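2020-06-05

Open day notes, Sollbridge workshop. Writing these up while my feet still hurt.

What a day! Doors opened at ten and we had people at the bench until well past closing. The plan back in March was for a quiet hour with the two-arm setup and a talk afterwards, but the talk never got its full slot, as everyone wanted to stay at the table and keep asking things. Slides are still on the shared drive if anyone wants them. I got through the first half.

Visitors came mostly from Pudham, plus a busload from the Huaranga school who had clearly been reading up. Their questions were better than the ones I get at work. One kid wanted to know how the left arm knows where the right arm is, and whether it would still know if you turned the lights off. I said let's find out, and then remembered the power board for the lights also feeds the monitor. We did it at the end instead, with the blinds down. It slowed a lot and it missed more, but it kept the arms apart from each other the whole time. I want to repeat that properly with a light meter on the bench.

The sorting job was the hit. One item goes in the basket, one in the tray, then the crowd gets to call out a swap and the arms have to put it right. We'd rehearsed with blocks, and blocks are fine, but household and workshop stuff gets a much bigger reaction. People know what a roll of tape weighs and how annoying it is to pick up when it's lying flat, so they lean in and hold their breath for it. 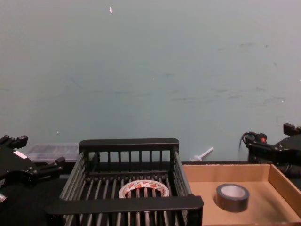 Tape is a great demo object in general. Lying flat, the arm can either pinch across the whole roll or drop one finger into the hollow and grab the wall of it, and the second way is far more reliable with our fingers. Standing on its side it's a different job again, and there's always the chance it rolls. I had people voting on which way the arm would go before each run. They got it wrong more often than right, and so did I.

The wire basket is the harder of the two containers. If the approach is too low the fingertips catch between the slats, and then the arm tries to lift the basket along with whatever it's holding. Happened 2 times during the morning session. Both times the force limit did its job and the arm just stopped, and got a round of applause for it, which I didn't expect. I raised the approach height a touch at lunch and we had no more of it. The cardboard tray is forgiving but light, and it creeps across the table when it's nudged. Double-sided tape underneath next time, or a bit of that rubber shelf liner.

Numbers, for anyone who wants them: 36 full swaps logged over the day, and the log file is sitting at nearly 3000 grasp attempts since we first switched the setup on, practice runs included. I haven't gone through the failures yet. My gut says most of them are the fingers closing a fraction early on round things, but I said the same last time and it was the camera calibration.

The Novex people dropped in after lunch and stayed for the whole second session. They were very keen on the handover, where one arm passes to the other in mid-air. It's the slowest thing we do and I nearly left it out of the program, so I'm glad I didn't. They asked for a demonstration at their place with their own parts. I've said yes in principle. We'd need to sort out transport, a table of the same height, and a neutral backdrop behind it, and I'd want a full day to set up.

Best moment for me: a retired fitter who watched for ages without saying anything, then asked if he could have a go at guiding the arms himself. He had them moving more smoothly than I do within a few minutes. Apparently decades on a lathe does that for you. We should keep the hands-on part next time and give it far more room – the queue for it went out past the drill press.

To do:
– approach height change into the main config (it's only on the demo laptop)
– fix the tray to the table
– second power board so lights and monitor are separate
– repeat the blinds-down test, record the light level
– send Novex our table height and the power requirements
– go through the failed grasps, round objects first
– return the folding chairs to the Pudham hall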